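To: kitchen-tasks list
From: Hildegard Harms
Date: 2025-08-23
Subject: Re: Draft 4, sections 3 and 5 - scene records and occlusion

Dear colleagues,

I am replying to the message from Kalevi Kauppinen, which is quoted in full so that those who joined the list recently can follow the discussion. My replies on behalf of the editing group come after the quoted text. Members who plan to comment on Draft 4 are asked to read them first, as two of the clauses have changed.

Kalevi Kauppinen wrote:

> Dear Hildegard, dear all,
>
> Leinonen has now read Draft 4 of the good practice guide for simulated household manipulation. We support it in general and would be content to see it go to a vote in December. We have three concerns.
>
> First, clause 3.2 asks that every episode be stored with a "full scene record." The draft does not say what full means. Our set has 2000 episodes, and for 236 of them we hold the starting layout but no list of items that play no part in the task. Would these episodes fail the clause?
>
> Second, clause 5.1 states that the target object "shall be visible" in the main view. With two arms at a counter this cannot be kept throughout an episode. An arm will pass in front of something sooner or later. We would prefer "should."
>
> Third, clause 5.4 uses the words "clutter" and "distractor" as if they meant the same thing. Our annotators read them differently, and the annotators at Netley read them differently again.
>
> With regards,
> Kalevi Kauppinen
> Leinonen

The editing group discussed these points with Banafsheh Sadeghi and Henrik Eichhorn. Our answers are given by clause number.

Clause 3.2, scene record

The concern is accepted. The word "full" will be removed. The new text reads: "The scene record shall list every movable item present at the start of the episode, whether or not the task refers to it, with its starting pose and its support surface." Fixed parts of the kitchen, such as the counter and the wall paneling, may be covered by a reference to the kitchen model and its version.

The support surface is the field most often left blank in the sets we have reviewed. In the Vollow kitchen used for the trial review, the can is standing on the kitchen scale, so "counter" would be the wrong entry for it. The correct entry is the scale, and the scale in turn has the counter as its own support. The small orange container on the cabinet shelf must be listed as well, even where the instruction concerns only the counter. The same holds for the knife block. A cabinet door that can be opened is to be recorded with its opening angle.

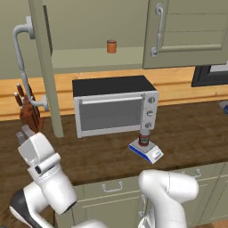 Clause 5.1, visibility of the target

The editing group does not agree to replace "shall" with "should" for the whole clause, but it accepts that the present text cannot be met by a two-arm setup. The clause will be split.

5.1a The target object shall be visible in at least one recorded view at the start of the episode.

5.1b Where the target object is hidden by an arm, a door or another item in the main view for more than 300 consecutive time steps, the episode shall carry an occlusion flag.

5.1c The flag shall name the view to which it applies. A flag without a named view shall be treated as missing.

Partial overlap does not call for a flag. If the can covers a lower corner of the toaster oven from one viewpoint, the oven still counts as visible. If an arm crosses in front of the oven and hides its right side, the oven door may still be in view while the knobs are not, and the answer depends on what the task names as its target. A task that names a knob should be judged on the knob. Kerttu Mäkelä has pointed out that many of the disputed cases in the trial review came from annotators judging the whole appliance where the instruction named one part of it. A note to this effect will be added under 5.1b.

It has also been asked whether an arm that hides an item with no part in the task should lead to a flag. It should not. The scene record already tells the reader that the item is present, and a flag on every such moment would make the field useless for filtering.

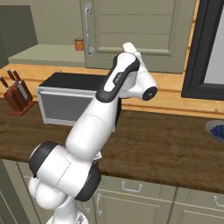
Figure 2. Arm passing in front of the toaster oven, for use with the note to clause 5.1b.

Clause 5.4, clutter and distractors

The two terms will be defined separately in section 2. "Clutter" will mean any movable item that the task does not refer to. "Distractor" will mean an item placed on purpose because it could be mistaken for the target, for instance a second can of similar size. All distractors are therefore clutter, but a bowl of blueberries at the end of the counter is clutter only, unless the task concerns a bowl or its contents. Henrik Eichhorn will check that the two words are used in this sense in the remaining sections.

Existing sets

On the 236 episodes mentioned by Kalevi, the editing group proposes a transition rule. Episodes made before the guide is adopted may be published without a list of clutter if the set's cover sheet states how many are affected and gives their numbers. They may not be mixed with complete episodes in a benchmark split. Zamura has asked for the same treatment for 807 episodes in its own set - the rule would cover these too, provided that the starting layouts have been kept.

The group would be grateful for comments on two matters in particular:

- whether the limit in 5.1b should be stated in time steps, as now, or in seconds of simulated time;
- whether 5.1a should also apply to targets that begin the episode inside a closed cabinet or drawer, where no view can show them.

On the second matter our present view is that such episodes should be exempt, with the container named in the scene record as the support surface. We have no wording for this yet and would welcome a proposal from Netley, whose tasks include many of the kind.

Please send comments to the list and quote the clause number in the subject line. Comments on spelling and layout may be sent to me directly.

With kind regards,

Hildegard Harms
for the editing group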